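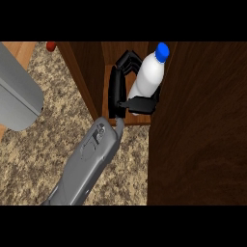 Can a machine put the shopping away?

Report of the student project, second term
Department of Applied Informatics, Vatelska college

1. Why we chose this subject

When we started in March, the task of our group was to answer one simple question: can a robot arm do the small jobs of a household today, or is it still too early? We did not want to answer it for all jobs. Washing, ironing and cooking are very different from each other, and one term is short. So we decided for putting things away. Every home has this work, and it is also done in every shop, where people fill shelves for many hours.

Our supervisor advised us to begin in simulation. We were at first a little disappointed, as all of us wanted to work with a real arm. Later we understood the advice better. In the simulation a bottle can fall as many times as it wants and there is no floor to clean.

2. What we used

The simulation program is called Resard. It was written by older students of our department and has a library of rooms and furniture. We took one living room with a carpet and a wooden cabinet. The robot in the room is one arm with a gripper, and the program has several objects which can be held. For most of our trials we used a white bottle with a blue cap, of the kind in which milk or a cleaning liquid is sold.

For the control of the arm we compared two methods. The first is a written plan: go to the bottle, close the fingers, lift, go to the shelf, open the fingers. Every step has fixed rules. The second method is a learned one, where the program looks at the camera picture and decides the next small movement. We trained it on 300 examples which we steered ourselves with a game controller. This took much longer than we expected, and the examples from the first afternoon were so bad that we recorded them again.

3. How we made the trials

One trial starts with the bottle somewhere on the carpet and ends when the bottle stands in the cabinet, or when the time is over. We gave the arm 2 minutes. The position of the bottle was changed a little each time by the program. We made 2000 trials in total, half of them with each method, and they ran during the night, when the computers in the laboratory are free.

We counted a trial as good only if the bottle was still standing after the gripper had let it go. In the beginning we had a softer rule, where the bottle had only to be inside the cabinet. With this rule the results looked very nice, but a lying bottle can leak, and a person at home would not call this work finished.

4. What we found

Taking the bottle from the floor was the easy part. Both methods could do it nearly always. The bottle has a simple shape and the fingers can go around it from different sides.

The difficult part begins at the cabinet. Its opening has walls on the sides, and the arm is thick in comparison with the space. When the gripper brings the bottle over the shelf, the bottle is often not straight. A person corrects this with the wrist without thinking. The written plan did not correct it, as it had no rule for it. It simply opened the fingers at the place where we told it to, and a leaning bottle sometimes came to stand and sometimes fell to the back wall.

The learned method was better in this moment. In many trials it made small movements before opening, and we believe it copied them from us, because we did the same with the controller. But it had another weakness. If the bottle started from a place which was rare in our examples, the arm became slow and went forward and back until the time was over. The written plan never had this problem.

A third kind of mistake was common for both. The lower finger of the gripper stays under the bottle when the arm comes near to the shelf. If it is still there when the bottle should be put down, the bottle stands on the finger and not on the wood. Then the arm goes back and pulls the base of the bottle with it. We lost many trials in this way before we looked at the recordings carefully. We changed the plan so that the arm holds the bottle higher on its body, and this helped.

The speed is also a question. Our good trials needed mostly more than 20 seconds for one bottle. For a home this is perhaps acceptable if the machine works while the people are out. For a shop it is too slow, in our opinion.

5. Visit to the warehouse

In the middle of the term we visited the warehouse of the company Jostcombe, where groceries are packed for delivery. They have a machine which lifts boxes from a belt, and it does this very well, all boxes having a flat top. Bottles, bags and fruit are still packed by hand. The workers told us that they would be glad to give away the heavy lifting, but they did not believe that a machine would soon find a good place for the eggs. This was a useful talk for us. We had thought mostly about the grip, and they spoke mostly about the deciding: what goes under, what goes on top, what must not be pressed.

6. Limits of our work

The results are valid for the simulation only. In Resard the contact between finger and plastic is simplified, and our bottle does not bend when it is pressed. The liquid inside is not calculated at all. We also used only one cabinet, and it was always open. Opening a door first would be a separate task, probably harder than everything described in this report.

7. Our answer for now

For one known bottle and one known open cabinet, we would say yes, with patience. For a whole bag of shopping in a kitchen which the machine has not seen before, we would say not yet.

The next group will continue with the real arm in the Sandoval laboratory. We recommend to them to start with an empty bottle, and to test the letting go of the object much earlier than we did. Our recordings and the list of settings are saved in the project folder of the department.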